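Projet Ornis — Rapport d'avancement au financeur
Deuxième période : collecte de démonstrations en simulation

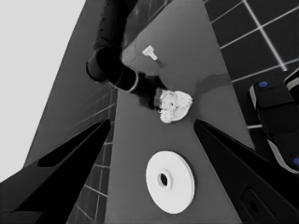
Malachy Breathnach a demandé, à la lecture de la version provisoire, que le rapport distingue plus nettement les démonstrations enregistrées de celles qui sont retenues pour l'apprentissage, le premier chiffre n'ayant selon lui guère de valeur pour le comité de suivi. Le présent document tient compte de cette demande ; les deux chiffres sont désormais donnés séparément dans chaque rubrique.

1. Rappel du périmètre

La convention conclue avec la fondation Golleck prévoit la constitution d'un jeu de démonstrations de manipulation à deux bras, destiné à l'entraînement d'une politique par imitation. La période écoulée portait exclusivement sur l'environnement simulé. Le poste réel, installé dans les locaux de Hinik, ne sera mobilisé qu'à partir de la troisième période, conformément au calendrier annexé à la convention.

Les épisodes sont produits par téléopération. Un opérateur conduit les deux bras au-dessus d'une table grise sur laquelle sont disposés des objets de formes volontairement dissemblables : un disque blanc percé en son centre, une petite pièce en T, une forme irrégulière et bosselée. Chaque épisode enregistre les positions articulaires, l'ouverture des pinces et les vues des caméras virtuelles, dont une vue solidaire de la main.

2. État de la collecte

À la clôture de la période, 249 démonstrations ont été enregistrées. Après relecture, 161 ont été retenues. Les épisodes écartés le sont pour trois motifs principaux : contact non voulu entre les deux bras, interruption par l'opérateur avant la fin de la tâche, ou désynchronisation entre les commandes et les images. Ce dernier défaut concernait surtout les premières séances ; il a été corrigé en février par une mise à jour du module d'enregistrement.

Les épisodes écartés sont conservés. L'équipe estime que ceux qui comportent un contact entre les bras pourront servir à l'entraînement d'un détecteur d'incidents — usage non prévu à la convention et qui ferait, le cas échéant, l'objet d'une demande distincte.

3. Qualité des annotations

Chaque démonstration retenue est accompagnée d'une consigne en langage naturel et d'un découpage en phases (approche, saisie, transport, dépose). Le découpage a d'abord été réalisé automatiquement, à partir de l'ouverture des pinces. Cette méthode s'est révélée insuffisante pour la forme irrégulière, dont la saisie donne lieu à plusieurs fermetures successives. Tamsin Yazzie a donc établi un protocole de relecture manuelle, appliqué à un premier lot de 50 épisodes. Les désaccords entre relecteurs portent presque tous sur la limite entre approche et saisie. Une règle écrite a été adoptée : la saisie commence au premier contact d'un doigt avec l'objet, que ce contact soit ou non suivi d'un soulèvement.

Le reste du corpus sera relu selon la même règle au cours de la prochaine période.

4. Difficultés rencontrées

La diversité des positions initiales demeure inférieure à l'objectif. Les opérateurs tendent à replacer les objets dans la partie centrale de la table, où les deux bras accèdent sans gêne. Un tirage aléatoire des positions a été introduit en mars ; il augmente la part des épisodes interrompus, certaines configurations étant hors d'atteinte de l'un des bras. Un filtrage préalable des configurations est en cours de mise au point avec la société Ó Briain, prestataire du moteur de simulation.

Le rendu des surfaces appelle également une réserve. Les objets blancs offrent peu de contraste entre eux, et l'équipe n'a pas encore établi si la politique apprise les distingue par leur forme ou par leur emplacement habituel. Un essai comparatif, avec permutation des emplacements, est inscrit au programme.

5. Moyens engagés

Les dépenses de la période sont conformes au budget prévisionnel, à l'exception du poste de relecture, dont la charge avait été sous-évaluée. L'équipe propose d'y affecter 45 heures supplémentaires, par prélèvement sur le poste de déplacements, sans modification du montant total de la subvention. L'accord écrit du financeur est sollicité sur ce point.

6. Programme de la période suivante

Les travaux porteront sur l'achèvement de la relecture, la mise en service du filtrage des configurations et les premiers enregistrements sur le poste réel. Une version intermédiaire du corpus, limitée aux démonstrations relues, sera transmise à la fondation en juin, accompagnée de sa notice de format et du protocole d'annotation.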